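Why I've gone all in on keeping score by hand

May 16, 2021

Print this post | E-mail this post

I have a confession to make to the three or four of you who still check in on this blog: I have become a person who keeps score at the ballpark with a pencil. A whole clipboard, a sharpener in my jacket pocket, the works! And I'm having more fun watching baseball than I've had since I was a kid.

It started at the Dernevberg grounds, where our local amateur league plays. If you've never been, it's a lovely little park with a short porch in right and a flagpole that is technically in play (ask me about that some time). There's no scoreboard worth mentioning. There's a board in left with hooks for the numbers, and by the fifth inning half the numbers have blown off. So if you want to know who's due up, or how the shortstop got on base last time, you either remember it or you write it down. I'm terrible at remembering it.

The first game I scored was Irkero against Skotach, and I made a complete hash of it. I ran out of room in the third because Irkero batted around, and I didn't know you were supposed to carry the inning over into the next column and renumber. I'd written the pitcher's changes in the margin and then couldn't tell which batter they went with. At one point I had a man out at second who, according to my own sheet, had never reached first. But I went home, spread the thing out under the lamp and found I could replay nearly the whole game from it - the bunt that died on the chalk, the double play that got Skotach out of the sixth, even the catcher's two trips to the mound. I was hooked.

For anyone who hasn't tried it, the basics are quick to learn. Every position has a number, starting with the pitcher at 1 and the catcher at 2, through the infield and out to right field at 9. A grounder to short and over to first is 6-3. A fly ball to centre is F8, or just 8 if you're lazy like me. A strikeout is a K, and if the batter was caught looking you write the K backwards, my favourite thing in the entire system. You draw the runner's path around a little diamond in each box and colour it in when he scores. There's nothing more satisfying than colouring in a diamond.

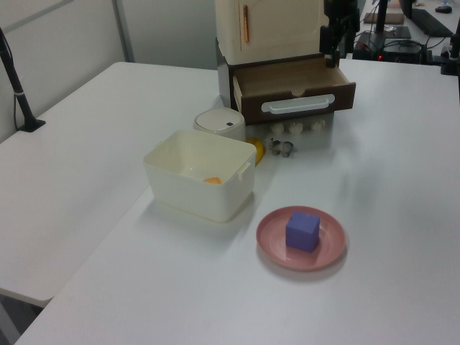

Where it gets really good is the stuff that isn't in any official guide. Every scorer I've met has their own shorthand, and they'll defend it to the death. I put a small dot beside any out that was hit hard, so at the end of the night I can see who was unlucky. I put a wavy line under a walk if the pitcher was nowhere near the zone, and an exclamation mark for a great catch (I'm stingy with those). My snack system is less scientific, but it matters just as much: a banana like the yellow one up there gets me through the middle innings without leaving grease on the sheet, and I can eat it with my left hand while I write with my right. Peanuts are a disaster. You look down to crack one open and there's a runner on third, and you have no idea how he got there.

I've tried the apps too. A friend in the row behind me uses one on her tablet and she's very quick with it, and it works out the averages for her as she goes. I gave it a fair shot for 2 games. What I didn't like was that it kept asking me questions. Was that a hit or an error? Was it a line drive or a fly ball? Meanwhile the next pitch is on its way! With a pencil I can scribble something rough, watch the play finish, and go back and fix it between batters. If I'm still unsure I leave a question mark and argue about it later with whoever's sitting nearby, and that has turned out to be the best way of making friends at a ballgame I've ever come across.

The arguing has taught me a lot about the rules, by the way. I had no idea how earned runs were figured. You have to go back and rebuild the inning as though the error had never happened, and then decide who would have scored anyway. I spent most of a bus ride home doing that for one messy Skotach inning and I still think I'm right and the official sheet is wrong. I also learned that a batter can strike out and end up on first, which I must have seen a hundred times on TV without once thinking about how odd it is.

I've been buying my scorebooks from Omerović, the little sports shop across from the station. They do a spiral one with heavier paper that stands up to an eraser, and it lies flat on your knee, so you're not fighting it in the wind. I filled the first one faster than I expected. According to my notes I've now recorded 728 plate appearances, with 133 strikeouts among them, and a good number of those Ks are backwards. The Irkero hitters do love to watch a curveball go by.

The other thing I've noticed is how much more of the game I see. I used to drift off during the long innings, check my phone, wander off for a coffee and come back asking what I'd missed. Now I know that the Irkero left fielder plays two steps shallower when the number eight hitter is up. I know the Skotach lefty slows right down with a man on second. I noticed a rookie moving his feet back in the box after every inside pitch, and I felt like a genius when he finally got jammed and popped up to third. (It was 5 on the sheet, with no dot.)

If you want to start, pick a game that doesn't matter to you. I'd never have got the hang of it if I'd been nervous about the result. Bring two pencils, write the lineups in before the first pitch, and leave the last couple of lines empty for substitutes, because there are always more than you think. Don't worry about the pitch counts until later on. I still skip them on a hot day.

My goal is to score every home game through to the playoffs in September, and to have one sheet with no question marks on it at all. The closest I've come is three, all in the same inning, and all from the same rundown between first and second. I've got it as 1-3-4-3-6-1, but if you were there and saw the pitcher get the last throw, please write and tell me!

Print this post | E-mail this post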